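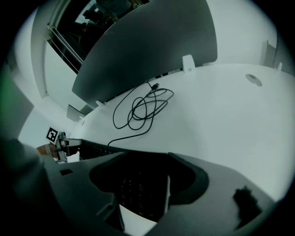

Page last changed: September

How Two Hand-Held Grippers Are Compared

A gripper is the part of a robot that takes hold of things. It does the job your finger and thumb do when you pick up a pencil. Most grippers are bolted to the end of a robot arm. The ones on this page have no arm behind them. A person holds one in each hand and does the job with them, and a camera on the gripper records what happens.

The job: a loose cable

The thin black cable on the white desk is the test object. It lies in several overlapping loops, with a small black plug at one end of the coil and a long tail running off toward the near edge of the desk. The test is to pick up the cable and lay it out again in a neat coil.

A cable is harder to handle than a block. A block keeps its shape. If you know where one corner is, you can work out where the others are. A cable bends anywhere along its length, so knowing where the plug is tells you very little about the rest. When one loop is lifted, the loops lying across it can move too.

Two grippers are used because one is not enough. One holds the cable still. The other pulls a loop free. Try it at home with a shoelace: drop it in a heap, put one hand behind your back and try to coil it. Then use both hands.

What is being compared

Ebuka Sani runs the comparison at the Grukia workshop. Two sets of fingertips are being tried. The first set is called Undix and the second is called Emik.

Undix tips are soft. They squash a little when they close, so more of the tip touches the cable. More touching means more friction. Friction is the rubbing force that stops things from sliding.

Emik tips are firmer and have a thin front edge. They can get under a cable that is lying flat on a desk. They have less friction, so the cable can slide between them when it is pulled.

Each set is tested 12 times. Before every try, the cable is dropped onto the desk from the same height. It never lands in exactly the same shape, so one good try could be luck. Twelve tries give a fairer answer.

A try is scored with these rules:

10 points if the cable ends up in a coil and the plug is on top.
3 points if the cable is in a coil but the plug is underneath.
No points if the cable falls off the desk or a loop is still crossed.

The camera's view

Look at the far edge of the desk. It seems to bow upward. Real desks like this one have straight edges. The bend comes from the lens, which is very wide. A wide lens fits a lot into one picture, including the desk, the gray partition behind it and the window. The price is that straight lines come out curved. A computer can correct for this if it knows how strongly the lens bends the view.

The large gray shape at the bottom is the gripper that carries the camera. It looks huge for a simple reason: it is very close to the lens. The other gripper, held in a hand at the left side of the desk, is farther away and looks smaller.

The black-and-white square

On top of the other gripper is a square with a blocky black pattern on a white border. It is called a fiducial marker. "Fiducial" means something you can trust as a fixed point to measure from.

The computer already knows the real size of the square and its pattern. If the square looks small, it is far away. If it looks squashed on one side, it is tilted. From these two facts the computer works out where the gripper is and which way it is turned. A program called Esteban does this for every picture in the recording. One long recording had 1,664 pictures in it.

The marker works only when the camera can see it. If an arm or a sleeve covers it, Esteban has to guess from the pictures before and after.

Words to know

Gripper: the part of a robot that holds things.
Fiducial marker: a printed pattern that shows a computer where something is.
Friction: the force that slows or stops sliding.
Distortion: the bending of shapes by a lens.

Something to try

Draw a square on stiff card and color in a pattern of blocks. Ask a friend to hold it across the room, then tilt it slowly. Sketch the outline you see each time it moves. The sides closer to you will look longer than the sides farther away.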